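3. Préparer le poste de démonstration pour la journée portes ouvertes

Chez Vekis, je fais tourner la démo sur simulateur, avec la cuisine virtuelle de Mivport. C'est la partie que les visiteurs préfèrent, alors autant la soigner !

3.1 Lancez le simulateur avant l'arrivée du premier groupe. Le chargement prend environ 10 minutes la première fois (profitez-en pour un café).

3.2 Ouvrez la scène Zikombridge, puis réglez la limite à 2 000 pas par essai. Au-delà, les gens décrochent.

3.3 Choisissez l'objet à viser. Moi, je laisse souvent un enfant décider — ça met tout de suite de l'ambiance.

3.4 Faites défiler les vues : d'abord la pièce, ensuite la pince de près, et pour finir le plan de travail vu d'en haut.

Remarque : si l'affichage rame, baissez la qualité des ombres. Tipene Rutherford, qui a monté la scène, les coupe carrément.

Attention : ne changez jamais d'objet pendant un mouvement. Mettez en pause, changez, puis relancez.

3.5 Entre deux groupes, cliquez sur « Réinitialiser » et vérifiez que le bras est revenu au repos.
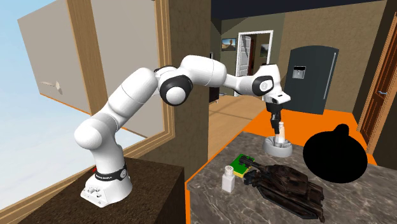
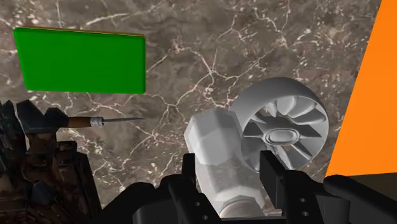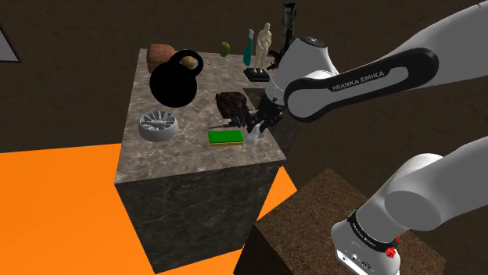

Fig. 3 — Trois vues du simulateur, avec l'éponge verte sur le plan de travail marbré dans la première et la dernière.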